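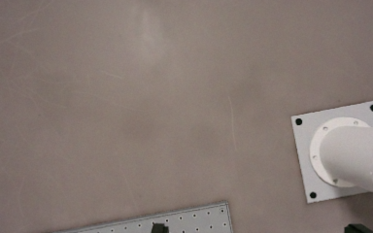
Eritgate Handling Trials – Progress Report to the Ríos Fund
Reporting period: October to January
Work package 3: Demonstration cell and open day

1. Status

Work package 3 is on schedule. The main item in this period was the open day at the Eritgate workshop in January, which the grant agreement lists as deliverable 3.2. The deliverable is complete and the attendance sheet has been sent separately. Work package 2 (part presentation) closed in November with one open action, carried over to section 6. Spending is within the approved budget line for equipment and slightly under for travel.

2. Purpose of the open day

The agreement asks us to show the handling work to small manufacturers in the region and to collect their requirements before the second round of trials. Most of the firms invited do short-run assembly or machine tending. Few of them run a robot now, and several had been quoted for a complete cell that cost more than the job could return. We therefore kept the program close to the questions these firms raised in the October survey: how long a changeover takes, what happens when a part is out of position, and how much of the setup can be done by the operator on shift.

Invitations went to 300 addresses on the Ríos mailing list. Registration was capped at 50, the limit for the workshop floor with the walkways kept clear. All places were taken. Visitors came through in groups, with a short talk in the meeting room first and the demonstration afterward.

3. Demonstration

The demonstration had two parts. In the morning groups saw the simulated cell on the large screen, run from the same control software as the physical arm. In the afternoon they saw the physical arm do the pick-and-place task on the workshop bench. Two groups asked to have the parts swapped over, and this was done for them without difficulty.

Showing the simulation first was a change from the plan in the original proposal. Feedback from the Molska visit last spring was that people watched the arm and took in little of the explanation. With the simulation running first, the presenter could stop the motion, go back, and show the same approach again from the overhead view. Questions in the afternoon sessions were noticeably more specific.

The surface in the simulated cell is deliberately given scratches, stains and uneven shade. Earlier versions used a clean, evenly lit surface, and settings tuned on them carried over poorly to the bench. The worn surface was introduced in October and has been used for all runs since. Visitors were shown the overhead view with the motion paused. 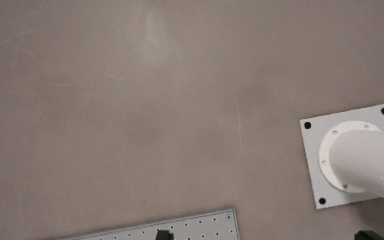 Simulated cell, view from above: mounting plate and cylinder at right, perforated panel and gripper tips at the lower edge.

The view is the one the operator sees by default. It is narrow by design, and more than one visitor commented that it leaves out most of the gripper. For setup work this is acceptable, as the operator can change to the wide view from the same menu. For fault finding it is less convenient. We have logged the comment and will test a combined display in the next period.

4. Results

The physical arm completed 400 cycles over the afternoon sessions, including the runs before visitors arrived. There were 13 stops. Most were missed picks caused by parts lying too close to the edge of the tray, and the operator cleared them from the panel without entering the cell. One stop was a lost network connection to the control computer. It took longer to clear than the others and meant that one group saw a shortened run. The connection now uses a locking cable.

The simulation ran all day without a restart. We do not report a success rate for it here. The simulated task was paused and rewound many times at the visitors' request, and the logs from those sessions are not comparable with the trial logs under work package 2.

Changeover between the two part types was done by a workshop operator who had received half a day of training. The procedure held up well. The one weak point was the gripper pad change, where the retaining screw is hard to reach with the arm in its parked position. A new parked position has been written and will be checked at the next service.

5. Feedback from visitors

Feedback forms were handed out at the end of each session. The main points are grouped below.

Cost and payback. Firms wanted a figure for a cell in daily use, with guarding and installation included. We gave the range from the proposal and explained that the second round of trials is intended to narrow it.

Safety. Several visitors asked whether the cell could run without a fence. The answer given was that this depends on the risk assessment for each part and each tool, and that the Eritgate cell is fenced. A one-page note on this was requested and is being drafted.

Simulation. Opinion was divided. Firms with their own programmers saw a direct use for it in planning. Smaller firms were doubtful that they would keep a model up to date after the first installation. This is a fair concern, and it matches our experience – the bench layout at Eritgate was changed twice in the fall and the model lagged behind both times. Eretti, our software partner, has proposed a short calibration routine to reduce the work involved.

Training. Almost every form asked for a hands-on session. The current agreement does not cover this. We would like to discuss it at the next review.

6. Open actions

6.1 Tray edge (carried over from work package 2). Modify the part tray so that parts cannot settle against the rim. Drawing complete, sample tray on order.

6.2 Combined display. Show the overhead and wide views side by side on the operator screen. Eretti to supply a test version in the next period.

6.3 Calibration routine. Eretti to provide a written description, including the time needed on the shop floor, before any development is charged to the project.

6.4 Gripper pad change. Check the new parked position at the next service and update the changeover sheet.

6.5 Safety note. Issue to all registered visitors after review by the workshop manager.

7. Risks

The main risk to the second round of trials is the delivery time for the replacement tray. If the sample needs rework, the first trial block will move back, and we would use the time for the display tests. The second risk is staffing. The operator trained for the open day is also needed for production work at Eritgate, and a second person should be trained before the trials begin. The workshop has agreed to this in principle – dates are still to be set.

No change to the total budget is requested. We ask for approval to move the unspent part of the travel line to equipment, to cover the tray and a spare set of gripper pads.

8. Next period

The second round of trials will start once the tray has been accepted. A return visit to Molska is planned so that the team there can run the changeover procedure on its own bench, using the written instructions only. Results from both sites will be given in the next report, with cycle counts and stops listed by cause in the same format as section 4.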